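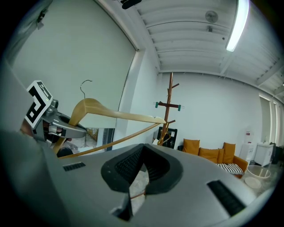
Visit report: Skudstead roundwood works, Flivthorpe

The works at Flivthorpe opens its doors to outside visitors on one Friday in May. I went for the drying and finishing side, having spent a good part of the winter dealing with split uprights on coat stands bought elsewhere. These notes cover the tour in the order it was given, plus some material from the conversation at the end of the day.

Skudstead makes household goods from small-diameter round timber: coat stands, plant stands, towel ladders and a few pieces for children's rooms. Everything is built from stems used whole, with no sawn board anywhere in the range. The site was a grain store before the company took it over, and the long low building suits the work. Logs come in at the east door and packed goods go out at the west one.

Intake and peeling

Ruth Apaza runs the yard and took the first part of the tour. Stems arrive cut to length with the bark on and are sorted by diameter at the small end. A simple steel gauge with stepped notches is used. Anything with a sweep of more than 10 mm per meter goes to the short stock, where the curve matters less, and the rest is held for uprights.

Peeling is done wet, within a few days of delivery. The machine is an old rotary peeler with replaceable knives, made by Kaneko, and it leaves a slightly faceted surface that is taken down later by sanding. Apaza prefers it to the newer ring type for thin stems, which tend to chatter in the ring. It is slow, and it was loud enough that most of her explanation had to be repeated outside.

Drying

Round timber with the pith left in will nearly always check. The outside shrinks more around the circumference than the core will allow, and the stress is relieved by a radial crack. The works accepts this and tries to decide where the crack goes. Each upright gets a saw kerf along its full length before drying, cut to the pith. The kerf opens as the wood dries and the rest of the circumference mostly stays closed. On a finished piece the kerf is turned to the back, or filled with a glued strip.
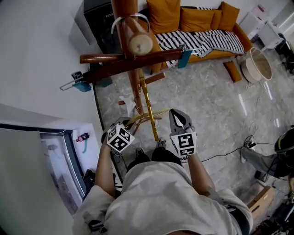
Polished round members in reddish brown, with the cut log end left pale.

The kiln schedule was the part I had come for. Stock is air dried under cover first, then kilned for about 33 days at low temperature with the vents nearly shut for the first third. The target is 11 percent moisture content. Masaru Tsuchiya, who wrote the schedule, was open about the losses. Thick stock still goes wrong more often than he would like, and end checks are worse in batches that wait too long in the yard. The ends are coated with wax emulsion on the day of peeling, and he would like it done sooner than that.

He showed us a rack of rejected pieces sorted by fault. I would have liked another hour with it. Two faults I had been treating as the same at home, surface checks from fast early drying and checks from a missed kerf, look quite different once the pieces are side by side. The first kind are short and scattered. The second run long and reach the center.

Joints

The branch pegs on the coat stands are fitted as round tenons into blind holes. Pegs are dried further than the uprights, so that they take up a little moisture after assembly and tighten. This is an old chairmaker's method and it works as long as the difference is kept. The shop stores the pegs in a heated cabinet and glues them straight from it.

The feet use the same joint at a larger diameter with a screw from below. I asked about load testing. A stand is loaded on one side with a heavy coat weight on the highest peg and must stay up on a level floor. There is no test on carpet, which seems to me an omission. 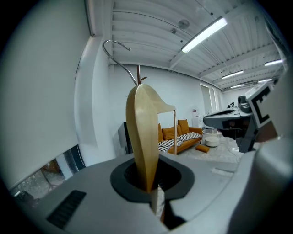
Do the pegs ever need to be reglued?
Reglue a peg only if it turns by hand. Scrape the old glue off the tenon, leave the stand in a heated room for a week or so, then set the peg again with fresh wood glue.

Finishing

Nadhirah Pattinasarany took us through the finishing room. Parts are sanded on a soft drum that follows the round, stained by wiping, and given a sealer and top coats by spray. The stain is mixed on site and recorded under shade numbers; 1705 is the dark one used on most of the current range. Cut ends are masked before stain in some models. End grain draws in far more color than the sides and would come out almost black, so on the unmasked models the ends are given a thin coat of sealer first.

Drying between coats takes place on open racks with filtered air. Dust was well controlled. The one weak point I saw was the passage between sanding and spraying, where a curtain does the work of a door.

The gloss level is higher than I would choose. Pattinasarany said that buyers wipe these pieces with damp cloths and that a flatter finish marks sooner. A trial with a hard wax oil, Firnov, is in progress on a small run of towel ladders, and 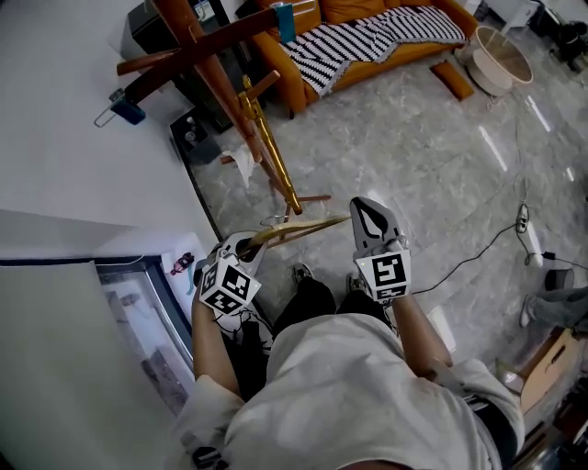

the early pieces have held their color well, though the surface scratches more easily than the lacquer does. No decision has been made on moving the rest of the range over.

Packing and spares

Stands are shipped in two parts, with the upright in one carton and the feet in the other. Spare pegs are sold singly by diameter. Wakana Higuchi handles the spares desk and asked that people measure the tenon and leave the visible part of the peg out of it, as the visible part tapers. Refinishing kits are available in the current shades only. Older shades can be mixed to order from a returned peg.

Practical notes

The tour starts at ten in the morning and is on foot throughout. Closed shoes are required and ear protection is lent at the east door. Parking is behind the kiln building and the turn is easy to miss from the main road. Questions about the drying schedule should be sent ahead to Yulan Kong at the office, who passes them on to the kiln crew. I did not do this and had to wait for my answer until the end of the day.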